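Drasdale Regional Games – should we bid again for the next round?
Forum: Local Sport and Events

millpond_runner wrote:

I've been meaning to start this one since the council meeting on Wednesday, so bear with me, because I have a lot on my mind and my tea is still hot. For those who missed it, the sports office put up a short paper asking whether Drasdale should go in for the Regional Games a second time. We lost out to Talpur last time by a handful of votes, and a lot of us who worked on that bid were pretty low for a while afterward.

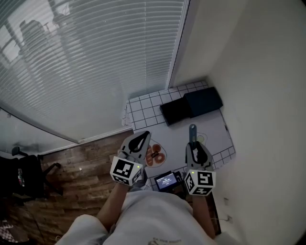

My own feeling is that we should go for it, and go for it properly this time. The first bid was put together in a hurry. We had a good heart and a nice brochure and not much of a plan for what would be left behind when the athletes went home. Talpur had the plan. Their pool is still full every morning, I've swum in it, and it's lovely!

The paper says the Games would bring 1,325 athletes to town, plus coaches and families. I would so love to see the track meet at Nison Park with people lined up along the fence. What do you all think?

--

bluegate_swim wrote:

Oh, I'm so glad you started this. I was at the meeting too, up in the back near the radiator, and I came away thinking yes, but with a knot in my stomach. The pool is the thing for me. We have had one six-lane pool for as long as my kids have been alive (and my oldest is driving now!), and the swim club has a waiting list that would make you cry. If a bid is what finally gets us a second pool, then I'll bake for every fundraiser going.

But I'd want it in writing. Last time the pool was in the first draft and then it got smaller and smaller with every version until it was "upgraded changing facilities."

--

oldnumber9 wrote:

I'm going to be the grump, and I hope you'll all forgive me, because I know how much love went into the last one. I don't think we should bid.

I coached soccer here for a long time and what the kids need is grass that drains. The fields at Nison Park were closed for most of last spring. You can fix those fields for a small piece of what a bid costs just to write, never mind what it costs to win. I'd much rather see the council spend the money on drainage and lights and leave the opening ceremony to somebody else.

Also, and I say this kindly, Talpur's pool is full in the mornings and half empty the rest of the day. My sister lives over there. They cut the evening hours in May and people were not happy.

--

millpond_runner wrote:

Not grumpy at all, number9, I'm happy to have you in here. I didn't know about the evening hours. I only ever go at six in the morning, so I suppose I see it at its best.

On the fields I agree with you completely. Couldn't the drainage go into the bid, though? The regional body pays a share of the venue work if you win, and that's money we'd never see otherwise.

--

oldnumber9 wrote:

If you win. That's the part that sticks with me. If we lose we've spent the money and the fields are still a swamp.

--

prelleo_parent wrote:

Can I ask a basic question from somebody who only moved here two years ago? Where would everyone stay? We're out on the Prelleo side and the only place near us is the motor lodge. I counted up the rooms listed in the council paper, because I'm that sort of person, and it comes to 585 for the whole town. That seems awfully thin for 1,325 athletes, even doubled up, once you add the parents and grandparents who want to come and watch.

--

bluegate_swim wrote:

Good question, and welcome (belatedly!). Last time the plan was to put the athletes in the college dorms, which are empty in summer, and keep the hotels for families and officials. The college was keen on it. I believe there are 348 dorm rooms now that the new block is open, mostly doubles, and some clubs were going to do home stays as well. We signed up for two gymnasts and my daughter was heartbroken when it didn't happen.

--

prelleo_parent wrote:

Thank you, that makes more sense. Home stays sound wonderful. We'd take a couple. I do hope they'd run a shuttle from our side of the river this time, the bus stops at seven and there's no walking across that bridge in the dark.

--

hurdle_hattie wrote:

Coming in from the track club. We talked it over after practice and were split pretty much down the middle, if that helps anyone. The younger coaches are all for it. The older ones remember going to every planning session for the last bid and hearing back on almost none of it. I sat through those myself, and I still have the folder!

What would bring me around is if the clubs got a real seat at the table from the beginning. We have 198 members in the track club alone, and they know what's wrong with that track down to the inch. Lane one has a dip by the water jump that turns ankles, and it was never mentioned in the first bid at all – the whole page on athletics was about seating.

--

oldnumber9 wrote:

Hattie, that I could get behind. If the clubs write the venue list and the drainage goes at the top of it, and there's some promise that the fields get done win or lose, then I'd stop grumbling. I might even help. I wouldn't hold my breath on the council agreeing to the "or lose" part, mind you.

--

bluegate_swim wrote:

I'm saving that post so I can read it back to you, number9!

I still want my pool, though. I don't see it sitting under drainage without a bit of a fight.

--

millpond_runner wrote:

Well, this has been a far nicer conversation than I was braced for. The sports office is taking written comments until the end of the month, and you can drop them at the front desk or email them in. I'm going to write something up tonight about clubs being involved from the start and the fields being done either way, and I'll post it here first so you can all pull it apart. Hattie, could you dig out that folder? I'd love to see what we asked for the first time.

--

hurdle_hattie wrote:

It's in the garage under the camping things. Give me until the weekend.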